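3.2 Food and small items at the shared desk

The survey of shared workspaces at Trirach drew 256 usable replies. Most people said they kept some food at their desk, and most of those said it went in the drawer. Fewer could say what was in the drawer on the day they answered. We took that as a reason to look at the drawer itself, as well as at the storage policy written for it.

The desk used here is the small Skosden model, in a grey-brown wood-grain finish with one wide drawer under the top. It was chosen for its size. There is very little spare room on it, and an item left out has to share space with whatever else is in use. The items were picked from the survey replies: a bag of chips, a wrapped snack bar, a bowl and a sponge. The desk is shown with its drawer open in Figure 4.

Figure 4. Desk, drawer and items, with the chips in the drawer.

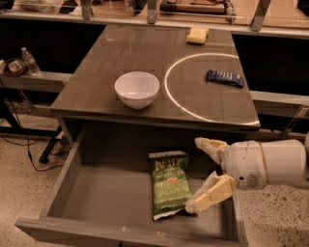 L. Itier

The drawer has a flat floor and no dividers. A chip bag laid flat fits with space to spare, and can be read from above if the label is up. The bowl is another matter. Several replies mentioned bowls being left on top because a drawer would not close over them, and we kept ours on the desktop for the same reason. The sponge stayed on top too, toward the back. People who kept one in a drawer told us they didn't like having it near food.

Chips were the item most often named in the replies, ahead of fruit and crackers. A bag is light and takes up more room than its contents need, and it can't have much put on top of it.
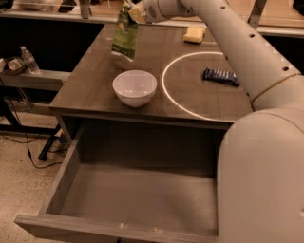

It also has no fixed shape, so the same bag may sit neatly in one drawer and catch on the runner of another. Snack bars gave people less trouble. They were stored in drawers, trays, coat pockets and pencil cups, and around 45 of the replies listed more than one of these places.

When the chips are on the desktop with everything else, the bag goes most easily along the back edge, near the sponge. This leaves the front clear, but the drawer underneath is then doing no work at all. Replies from the MacBrayne building described this often — food on top, and an empty drawer below it.
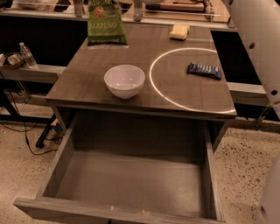 3.3 Differences between buildings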